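Plates, week two

Quick one, it's late and I have a bus to catch.

So we passed 1534 demos on the dish task this afternoon. Luana wanted more by June. We'll see. Most of today was me and Kosmas swapping turns on the leader arms, 10 episodes each then trade, because after that your wrists go and the data gets sloppy. Plates only for now. Mugs stay on the tree, corn stays in the basket, leave them be.
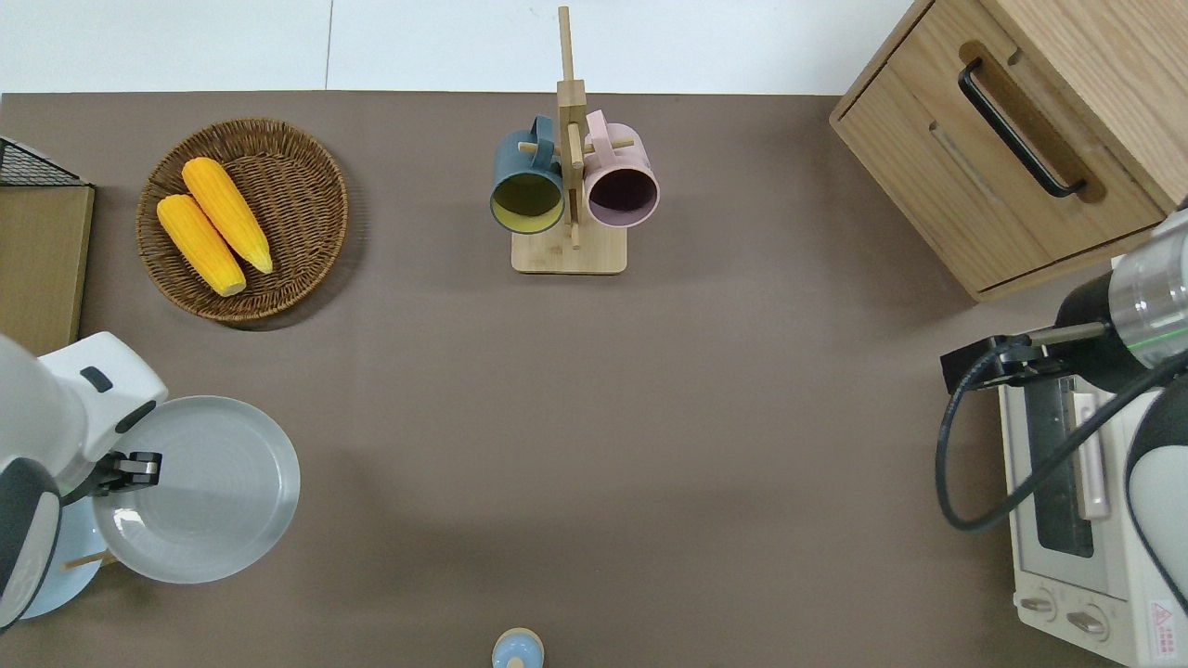 What I keep getting wrong

Grip angle. Every time. Come at the rim too flat and the fingers skid, too steep and you're fighting the rack later on. Kosmas is way smoother than me, you can tell his episodes from mine just by the wrist plots. Which is a bit of a problem, Valentina says, the policy ends up learning two styles and averaging them into something neither of us would do. So now we both try to pick the plate up by the rim and tilt it early.

Also stopped trimming the pauses by hand. Stesetti (our labeling tool, slow as ever) flags them now and I just check teh ones it's unsure of. 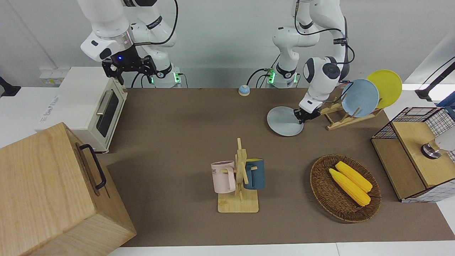 Do you keep the failed episodes?
We keep them, tagged and in a seperate folder. 243 so far. They don't go into the main training set, but Valentina uses them for the success classifier.

Anyway. Tomorrow is moving the start positions. We had three spots for the plate and the first model basicly memorized them - shift it a hand's width and it grabs air. So more spots, less tidy.
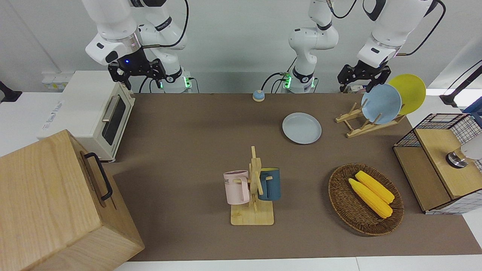

And I want to redo the instruction text too, "put the plate in the rack" over and over is boring and probably not great for the language side. Luana has a list of rewordings somewhere. Will ask her in the morning. Ok, bus.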